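# About the Bucur School of Languages

The Bucur School of Languages is an independent school for adults and older teenagers. It offers evening and weekend instruction in Romanian, Turkish, and Danish, along with English for people who have recently settled in the area. The school operates as a nonprofit corporation and is governed by a board that meets every other month.

## History

The school began as a single Romanian class taught by Smaranda Ene in a borrowed room above the Pavon Street pharmacy. Its first students were the grown children of immigrant families who understood the language at home but had never learned to read it. Within two years the class had divided into separate beginning and advanced groups, and a second teacher, Costel Hodoroagă, had been engaged to lead the latter.

Turkish was added at the request of several families in the neighborhood. Nazmiye Kahraman designed the original course of study and continues to direct the Turkish department. Danish followed when Valdemar Bisgaard joined the faculty; enrollment in that department has always been modest, and the board has chosen to maintain it regardless of size.

The school moved to its present home in the Somis Building after the Pavon Street lease ended. Classrooms are on the second floor. The reading room, the office, and the teachers' workroom are on the first. 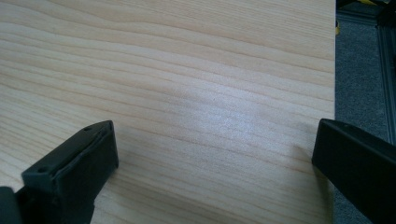
The move also allowed the school to offer daytime hours for the first time. English conversation groups now meet in the mornings, when many parents of young children are able to attend. Evening classes start at 6:30 p.m. and end at 8:15 p.m., with a short break at the discretion of the teacher.

## Our Mission

The purpose of the school is to help adults speak, read, and write a second language well enough to use it in daily life. We hold that grammar should be taught plainly and early. Students are expected to speak in every class, including the first one, and to read a complete short book by the end of their second term.

We do not prepare students for any particular examination. Those who require a certificate for work or immigration purposes are advised to speak with the office before enrolling, as another program may serve them better.

## Course of Study

Each department offers four levels. A level consists of two terms, and a student who misses more than three meetings in a term may be asked to repeat it. Placement is decided by a conversation with a member of the faculty and a short writing sample. There is no charge for placement, and a student who feels misplaced may request a change during the first two weeks.

Classes are limited to 17 students. When a class fills, the office keeps a waiting list in order of application. A class with very low enrollment may be combined with the level above or below it, and students are told of the change before tuition is due.

The Romanian department offers an additional course in family letters and documents. Students bring copies of old correspondence, church records, or recipes and work through them with Mr. Hodoroagă. The course requires completion of the third level or permission of the teacher.

## The Pomusano Reading Room

The reading room takes its name from the Pomusano family, whose gift paid for its shelves and for the first purchase of books. It holds novels, children's books, dictionaries, and newspapers in all of the languages taught at the school. Current students may borrow books for three weeks at a time. Former students and members of the public are welcome to read on the premises during office hours.

Silviu Bălan oversees the collection. Donations of books are accepted by arrangement with him. The school is unable to take encyclopedias, magazines, or textbooks with completed exercises, and donors are asked not to leave boxes in the hallway.

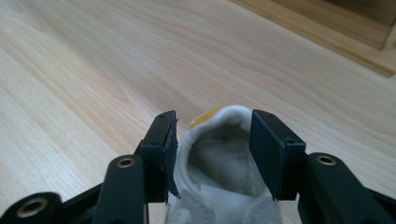
**May a student enroll in two languages in the same term?**

Students may take two languages at once after they have completed the first level of either one. The office will confirm that the class times do not overlap, and full tuition is due for each course.

## Faculty and Staff

- **Smaranda Ene**, Director; Romanian, levels one and two
- **Costel Hodoroagă**, Romanian, levels three and four; family letters and documents
- **Nazmiye Kahraman**, Head of Turkish
- **Valdemar Bisgaard**, Danish, all levels
- **Silviu Bălan**, Reading room and student records

English conversation groups are led by trained members of the community under the supervision of Ms. Ene.

## Tuition and Assistance

Tuition is charged by the term and includes all printed materials except the required textbook. Reduced tuition is available to students of limited means. Last year the school granted 37 reductions. Applications are brief, are read only by the director, and must be received before the term begins.

## Visiting the School

Prospective students may observe one class without charge. Visits take place on Wednesday evenings and should be arranged with the office in advance. The fall term opens in September and the spring term in February. Placement conversations are held during the month before each term.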